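Kobori Recipe Cards: README

Kobori is a collection of home recipes from small kitchens, typed from the cooking newsletter Prakico. The newsletter was printed on paper only, and many readers asked us for a version they can search. This file explains what is in the collection, how we prepared it, and what to be careful about when you use it.

Maintained by Yasuo Kudo and Ryota Sasaki. Last revised July 18, 2024.

What is inside

The collection has 3078 recipe cards taken from 174 issues of the newsletter. Each card is one row in the file cards.csv. A second file, ingredients.csv, has one row for every ingredient line, and you can join the two files by card_id.

The columns in cards.csv are as follows.

card_id: a number that does not change between versions
title: the name of the dish, as printed
issue: the issue where the recipe appeared
page: the page in that issue
course: soup, rice, noodle, fish, meat, vegetable, pickle, sweet, drink or other
serves: number of people, empty if the recipe does not say it
time_min: cooking time in minutes, empty if not printed
steps: the full method in one text field
note: remarks by the cook, if there are any

In ingredients.csv the columns are card_id, line, item, amount, unit and remark. When a recipe says "a little" or "to taste", the amount is empty and the words are kept in remark. Please do not fill these with zero. We did this by mistake in the first version, and the soups came out without salt.

How the cards were typed

We typed the recipes by hand from the paper issues. Mr. Sasaki typed the first half and Mr. Kudo the second half, and then each of us checked the work of the other one. The old issues use small print, and the fractions were the most difficult part. If we could not decide between 1/3 and 1/8, we wrote the word "unclear" in remark. There are 65 lines like this. 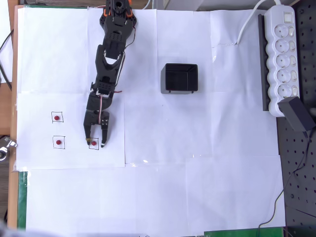 Robot arm gripper over a red ball

Spelling of dish names follows the newsletter, even when it is different from one issue to another. For example, you will find both "nimono" and "simmered vegetables" for nearly the same dish. We thought about joining them, but the cooks chose these names, so we left them. If you need one name per dish, use the file synonyms.csv, but please know that it covers only the soups and the pickles at this moment.

Units

The newsletter used a cup of 200 ml in its early years and changed to 240 ml later. We did not convert anything in the amount column. The unit column says cup200 or cup240, so you can make the conversion yourself. Spoons are always 15 ml and 5 ml. Oven temperatures stay in Celsius. For the fish grill, the recipes give only "low", "medium" or "strong".

Known problems

The course column was filled by us and is not from the newsletter. A rice porridge can be under soup or under rice, depending on who typed it.

Some recipes were printed two times with small changes. Both are kept, and the note of the later card gives the card_id of the earlier one.

The pickle recipes from the older issues do not always give the amount of salt by weight. Please compare with a recent source before you make them for storage.

Nutrition values are not included. We have no training for this, and we do not want to guess.

How to use it

The files are UTF-8 text with commas, and they open in any spreadsheet program. If you use the Dokley meal planner, choose "Import cards" and select both files together. When only cards.csv is selected, the shopping list will be empty.

Terms

You may cook, print, share and change these recipes for any purpose that is not commercial. Please write "Kobori Recipe Cards" and the issue number near the recipe. For use in a book or a restaurant menu, write to us first.

Corrections

Please send the card_id and the corrected line. A photo of the printed page is a big help if you have the issue at home. We answer slowly, but we read every message.

Contact: Yasuo Kudo, Bridudlow | © Kobori Recipe Cards | Back to top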